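4. 把持データの収集

この章では、ビンピッキング用の学習データを集める手順を説明します。アームの設置とハンドアイ校正(第3章)が終わっていることを前提とします。収集ソフトウェアは Povolel Recorder、学習側は Cleltov を使用します。

4.1 準備

1. ビンを作業台に置き、縁をクランプで台に固定します。前後に2つ並べる場合は、縁どうしが接するように置いてください。
2. アームを手動モードにし、ハンドをビンの四隅の上方まで順に動かします。ケーブルが張ったり、クランプに触れたりしないことを確認します。
3. 固定カメラの映像を開き、手前のビンの底面全体が映っていることを確認します。
4. Recorder の「新規セッション」を選び、セッション名を入力します。名前には半角英数字とハイフンだけが使えます。
5. 「空ビン撮影」を押します。この画像は背景の基準として保存されるため、物体を入れる前に必ず行ってください。

注意:クランプの締め直しやビンの移動を行った場合は、手順3からやり直してください。位置がずれたまま収集したデータは、あとから補正できません。

4.2 物体の選び方

同じ形の物ばかりを入れると、学習後の把持位置が特定の形に偏ります。硬い物と柔らかい物、光沢のある物とない物、透明な物を混ぜてください。つぶれた缶、ぬいぐるみ、小さな人形、透明なコップなどが使いやすい組み合わせです。新品である必要はありません。

次の物は使用しないでください。
・割れたガラス、刃のある物
・中身の入った容器
・グリッパの最大開き幅より全方向で大きい物
・ひもや長い毛が付いていて、指のリンクに巻き込まれるおそれのある物

物体は手前のビンにばらばらに入れます。向きをそろえたり、立てて並べたりする必要はありません。壁際や隅に寄った物もそのまま残します。隅の物は失敗が多くなりますが、失敗例も学習に使用します。

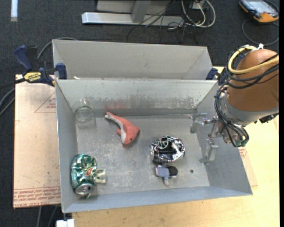
透明な物と金属光沢のある物は、深度画像に欠損が出やすくなります。Recorder の画面で欠損部分が紫色に表示されても、収集は続けてかまいません。ただし、ビンの底面まで広く紫色になるときは照明の反射が原因です。照明の角度を変えてから再開してください。

4.3 自動収集の開始

1. 作業台の周囲から人が離れていることを確認し、非常停止スイッチを手元に置きます。
2. 「モード」を「自動収集」にします。
3. 「試行回数」に300を入力します。初回はこの値を推奨します。
4. 「開始」を押します。アームが待機位置へ移動し、最初の撮影を行います。
5. 最初の2回の試行は低速で実行されます。異常な音や接触がないか確認し、問題がなければ「通常速度」を押します。

1回の試行では、撮影、把持位置の決定、下降、指の開閉、持ち上げ、判定、放出の順に動作します。放出位置は毎回変わるので、物体の配置も少しずつ入れ替わります。

警告:動作中は、物体が倒れたり外へ落ちたりしても、ビンに手を入れないでください。必ず「一時停止」を押し、画面に「停止中」と表示されてから近づいてください。

4.4 成否ラベルの確認

持ち上げ後の指の開き幅と画像の差分から、成功または失敗のラベルが自動で付きます。薄い物や柔らかい物では判定を誤ることがあります。

1. 「一覧」を開き、「要確認」で絞り込みます。
2. 各試行の前後の画像を見比べます。
3. ラベルが違っている場合は S キー(成功)または F キー(失敗)で直します。判断できない試行は X キーで除外します。

メモ:一度に2つの物体をつかんだ試行は、成功にせず除外してください。

4.5 物体の入れ替え

同じ物体で300回の試行を終えたら、半数以上を入れ替えます。セッションは新しく作成し、空ビンの撮影も改めて行います。缶は繰り返しつかむうちに変形しますが、とがった縁が出ていなければ引き続き使用できます。

4.6 書き出し

「書き出し」で形式を「Cleltov」にし、保存先を指定します。書き出し中は Recorder を終了しないでください。完了すると、試行ごとの画像、把持姿勢、ラベルをまとめたフォルダが作成されます。

エラー389が表示された場合は、空ビンの画像が見つかっていません。4.1の手順5を行ったセッションかどうかを確認してください。撮影を省いたセッションは書き出せません。

学習の実行方法は第5章を参照してください。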